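About Norkby

Hi, and thanks for clicking the page that everyone skips! I run Norkby, a small shop for colored and secondhand glass, and I've been at it since I found a box of mismatched tumblers in the back of a closing diner and couldn't bring myself to leave without them. I paid 30 dollars for the lot. I still have two that I won't sell, so please don't ask (people do ask).

The name doesn't mean anything, by the way. I wanted something short that would fit on a sticker, and Norkby fit. The shop is at 303 Medrano Street, up one flight, and there are usually 300 pieces or so more in the back than I have shelves for, which is why the website changes all the time.

Most of my day goes by at the wooden table. Everything that comes in gets set out there before it goes on the site, and I like to put colors next to each other that have no business being together and see what happens. Teal next to clear is my favorite right now. I used to think clear glass was the boring part of the job, and I was so wrong – it makes whatever is beside it look twice as good.
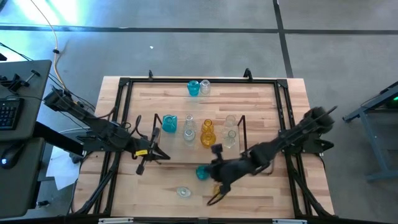 Teal and clear glasses on the raised wooden platform.

I get asked a lot how I choose what to carry. Mostly by picking things up! I want some weight in the bottom, a rim that feels good, and a shape I'd be happy to see on my own kitchen counter with a spoon in it. I don't mind a tiny bubble in the glass or a seam down the side, and I'll always mention those in the listing. Chips are a different story. A chipped piece doesn't get listed, it goes home with me and becomes a pencil cup.

The other thing I can't resist is texture. Ribs, facets, anything that grabs the light and throws a bit of color onto the table. If you've ordered from me before, you probably know I go overboard on this, and my spring list in March was pretty much all ridges. 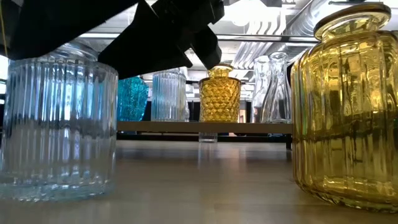
Ribbed jars are also just plain useful. I keep flour in one, dog biscuits in another, and a third has been holding rubber bands for longer than I'd like to admit. A lid is a bonus, so if a jar comes with one I'll say so in the first line of the listing.

Twice a year I put together the Stamier box, a set of odd glasses that I think get along with each other. You tell me warm colors or cool colors and I do the rest. The Drorkora box is the same idea with jars and vases. Both sell out quickly, and I only make what I can wrap by myself, so get on the email list if you want one.

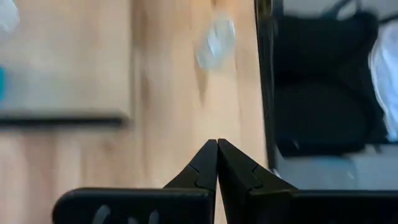 The pale wood tabletop, with a board at the left.

Orders placed before 2 in the afternoon go out the same day. You're welcome to pick up in person too – ring the lower bell, the upper one is the dentist. And if you have a cupboard full of your grandmother's glasses and don't know what to do with them, write to me. I love those emails, and I answer them first.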